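共用作業台の天板清掃と表面材の更新について

Vestesau棟の共用作業台は、12月から清掃手順と使用薬剤を変更する。対象は1階と2階の全室で、個人用の机は含まない。

従来は利用者ごとに異なる洗剤を使っていたため、同じ材質の天板でも光沢と着色の程度に差が出ていた。白色系の天板では、糖分を含む飲料や紙用接着剤の残留物が時間とともに淡褐色に変わり、中性洗剤だけでは落ちにくくなる。研磨材入りのスポンジでこすると表面に微細な傷が入り、次の汚れがさらに定着する。
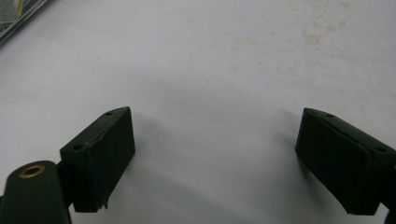
新手順では、まず乾いた布で粉じんを除き、次に水で湿らせた布で全面を拭く。着色が残る箇所に限り、弱アルカリ性洗浄剤Dororaの希釈液を使用する。希釈は水2,000 mLに対し原液142 mLとする。塗布後は5分置き、水拭きを2回行う。木口や木部には塗布しないこと。アルコール製剤は、接着層への影響を確認中のため当面使用を控える。

洗浄で除去できない着色は、表面材の交換対象とする。交換の要否は、着色の面積、傷の深さ、端部の浮きの3項目で判定し、記録票に台番号とともに記入する。判定はHacer IşıkとYasir Bukhariが担当する。

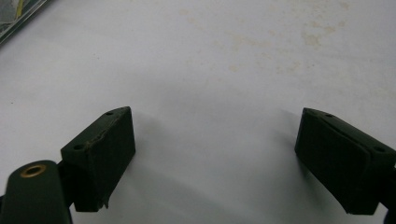

施設管理部 設備保全班

交換用シートはNoncombeの厚手品に統一する。幅600 mmの在庫は2階倉庫の棚下段に置いた。幅634 mmの台には在庫品が合わないため、個別に発注する。納期は3週間である。張り替えた台は接着剤の硬化が終わるまで使用できず、その間は台番号の札を裏返しておく。

木枠と天板シートの寸法が一致しない台については、枠の露出部に水分が残りやすい。拭き上げの際は枠の内側を最後に乾拭きする。シートの端がめくれている場合は、テープで仮止めせずに連絡票を出すこと。テープの糊は後の張り替えで除去に手間がかかる。
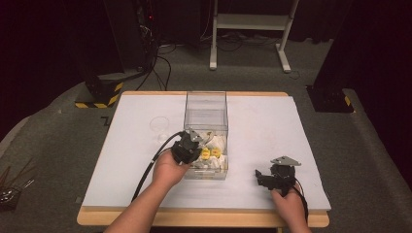

木枠の作業台と透明な箱

使用済みの布は色別に回収する。洗浄剤を使った布は青い袋、水拭きのみの布は白い袋に入れる。希釈液の作り置きは当日限りとし、残液は流し台で水とともに排出する。容器には作成時刻を記入する。

手順書の改訂版はPylyp Zakharchenkoが各室に配布する。旧版は回収するので、余白に書き込みのあるものも一緒に返却してほしい。内容の問い合わせは、9時から16時までに設備保全班の内線で受け付ける。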